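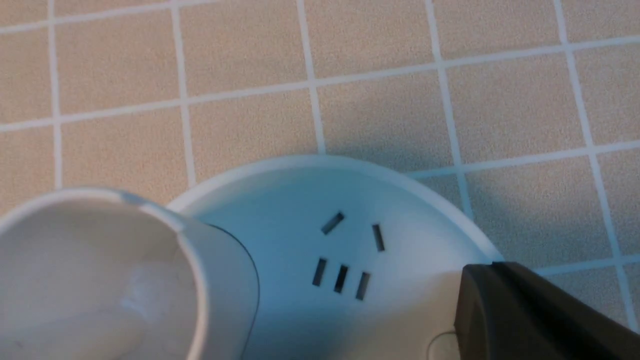 Skesunbridge user forum > Perception and planning > Socket pose estimate unstable at close range

Posted by l_shenoy
Our group maintains the insertion planner used with Stitier, and we should be grateful for advice on the final approach. The estimator fits a five-slot template to the socket face and passes the resulting pose to the planner. At this range the white cylinder hides the left part of the unit and the finger covers part of the rim on the right, so the circle fit rests on the far arc alone. The yaw estimate then moves by as much as 11 degrees between consecutive updates, and the planner rejects the goal. Release 2 of the estimator is in use with default settings.
Lavanya Shenoy

Posted by rarkari_support
Please confirm whether the rim fit and the slot fit are weighted equally. In the default configuration they are. Where the rim is partly hidden, we recommend lowering its weight and allowing the slots to determine yaw. The angled pair is well suited to this purpose.

Posted by j_raju
I must disagree with the previous reply. Slot edges are short, and a small error at each end produces a large error in angle. In our own trials at Venkataraman the better course was to fix the pose from the head camera before the approach, and to permit the wrist camera to correct position only.
Jayanthi Raju

Posted by l_shenoy
Thank you both. Lowering the rim weight reduced the variation to nearly 2 degrees, although the planner still rejects some goals. I have not yet tried the method proposed by Ms Raju, and have some doubts regarding calibration between the two cameras. 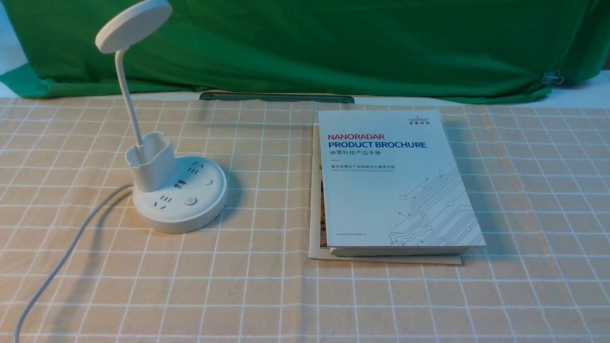
Posted by j_raju
The calibration concern is reasonable, but it can be checked without additional equipment. A head view that takes in the whole base gives the fit far more to work with. I would mask the lamp head and its shadow, and also the brochure on the right, whose printed circuit traces end in small circles and may attract a blob detector. The printed grid on the cloth should not be used as a calibration target, as the fabric is creased. Take 20 head estimates, discard the outliers and hold the median.

Posted by rarkari_support
We would caution against holding the yaw for the entire approach. If the base turns on contact, the planner will continue towards an outdated goal. A limited correction from the wrist camera should remain available.

Posted by j_raju
That is accepted, provided that the limit is strict. Ours is set in the planner and not in the estimator, so that every rejection is logged in one place.

Posted by l_shenoy
I shall test both arrangements and post the logs under release 2. Could rarkari_support state which parameter sets the yaw limit? The manual lists it under two different names.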